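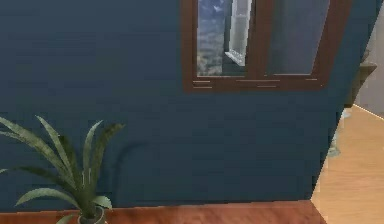 Fig. 1. Rendered interior: dark blue wall, two-pane window in a reddish-brown wood frame.

Color and Mood in Interiors
Handout 7: What the color studies can and cannot tell you
Notes by Beverley Crabtree

Read before the seminar. Bring the Sevovard paper with you, marked up.

You have all heard that blue is calming. It is on paint cards, in hospital brochures and in at least one textbook on our own reading list. I would like you to stop repeating it until you can say who was tested, what they looked at and for how long.

1. The usual claim

The claim goes like this: cool colors slow people down, warm colors wake them up. It may be partly right. The trouble is that "blue" covers a great deal. A dark navy wall and a pale sky are both called blue, and most of the older studies do not tell you which one they used. Few give lightness or saturation. If you change the hue and the lightness together and then find a difference, you do not know which one did it.

2. The Sevovard study

Furnival and Zou put 281 office workers in either a blue room or a cream room and asked them to rate how relaxed they felt. The blue group scored higher. Before you get excited, look at the methods section:

- Only 144 people finished the second questionnaire. The paper says very little about the rest.
- The blue room faced the garden and the cream room faced the parking lot. This is mentioned once, in a footnote.
- The people handing out the forms knew what the study was for, and I suspect the workers did too.
- Relaxation was a single rating from 1 to 7. The gap between the groups was less than one point.

I don't say the result is false. I say the garden could have produced it with no help from the paint.

3. The Kerside repeat

Amber Sowerby ran a smaller version with the blinds down in both rooms. The difference shrank to almost nothing. Fans of the first study reply that people dislike closed blinds, whatever the wall color, and that this drowned out the effect. Fair enough, but then the effect is weak enough to be drowned out by blinds, and I would not repaint a clinic for it.

4. Things to check in any color study

Was the lighting measured, or just described as "normal"?
Were the rooms the same apart from the walls?
Did people sit in a real room or look at a picture on a screen? Screen studies are cheap, and the colors shift from one monitor to the next.
Who paid? Rudd sells paint.

For the seminar

Write 2 pages on how you would redo the Sevovard study with the same rooms and no extra money. Glenys Wragg will collect them at the door. Papers that begin with "Since ancient times, color has" will be handed back unread.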